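Visit report: Nudholm wildlife hospital and quarantine unit
Nov 24, 2025

Nudholm takes in confiscated reptiles and small primates for the regional wildlife authority. The visit covered intake, the dental and surgical suite, and the quarantine wing. Notes are in the order walked.

Intake

Animals enter through a separate door on the north side. Each is weighed, scanned for a microchip and assigned a Honarex record before it is moved. Paper forms were dropped in October. Staff still keep a clipboard at the scale for network outages.

The unit handled over 3000 intakes in its last reporting year, mostly turtles from a small number of seizures. Large seizures are split into groups of 12, and one animal per group is sampled first. 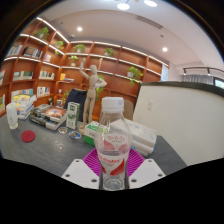
Bottled water with a red and pink label.

Surgery

There is one operating table and one dental station. Anesthesia monitoring is by Bridico units, set up for body weights down to 100 grams. Below that weight the team relies on a Doppler probe and manual counts. Dental X-rays are read on site; CT cases are driven to Aliyu, the referral clinic, and return the same day.

Recovery cages are heated from one side only, so that reptiles can move away from the heat. Cage temperatures are logged by hand at every check. The log sheets we read were complete except for one night shift.

Quarantine

The wing has eight rooms under negative pressure. Each has its own boots, tools and drain. Traffic runs from the cleanest room to the highest-risk room, and a keeper who has entered the last one does not go back up the line that day. Waste leaves by a rear hatch.

The pressure gauges are mounted inside the rooms. Moving them to the corridor wall would let staff read them without entering. Nudholm has this in its next works request.

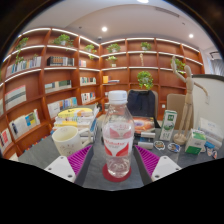
Points to follow up

Export format for Honarex records, and whether it carries sample results.
Calibration interval for the Bridico monitors.
Transfer paperwork used for Aliyu cases.
Floor plan of the quarantine wing, with drain positions.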